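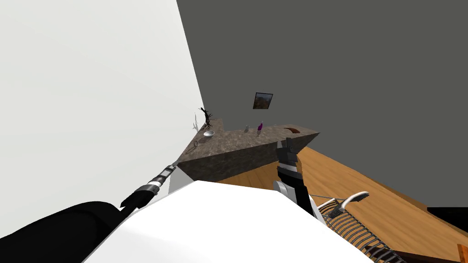

A stone countertop in the corner, with a framed landscape on the wall. Image: Kinent

Print this release | E-mail this release

Kinent opens free online kitchen planning service to homeowners

23 Apr 2020 – Kinent, the kitchen and countertop supplier, today opened its planning service to all homeowners at no charge. The service was previously offered only to customers who had paid a deposit at one of the company's showrooms, all of which are closed until further notice.

Homeowners can book a 60-minute video call with a planner, who will go over measurements, storage, lighting and countertop materials. A written summary and a basic floor plan are sent by e-mail after the call. There is no obligation to buy, and customers may take the plan to another supplier.

"People are at home and they are cooking three meals a day in kitchens they used to walk through," said Urmila Rajput, managing director of Kinent. "We have planners who can't meet customers in person right now. It made sense to put them on the phone."

Kinent ran a trial of the service earlier in April with 184 households. The most common request was for more counter space next to the stove, followed by better lighting over the sink. Around 300 further calls can be handled each week with the present staff.
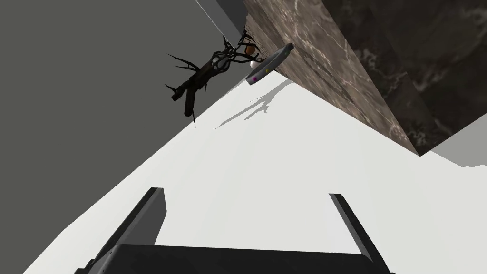 Planners will also advise on small changes that do not call for a contractor, such as moving a shelf, resealing stone or changing cabinet handles. Shanti Semwal, who leads the planning team, said many callers in the trial did not need a new kitchen at all.

"A lot of them had a corner that wasn't being used," Semwal said. "We ask them to measure it twice and send us the numbers before the call."

Customers who do want to order can choose from six stone finishes in the Nerneo range. Orders placed now will be held at the warehouse, and the price will stay fixed until installation can be scheduled. Fitting will be carried out by Gremus, the company's installation partner, when home visits resume.

Calls are available Monday through Saturday in English and Hindi. Homeowners should have a tape measure, a pencil and the position of their water and gas lines on hand.

Media contact: Renu Pant, Kinent Press Office

Shares: 6 | Comments: 0

Copyright 2020 Kinent. All rights reserved. | Contact us | Back to top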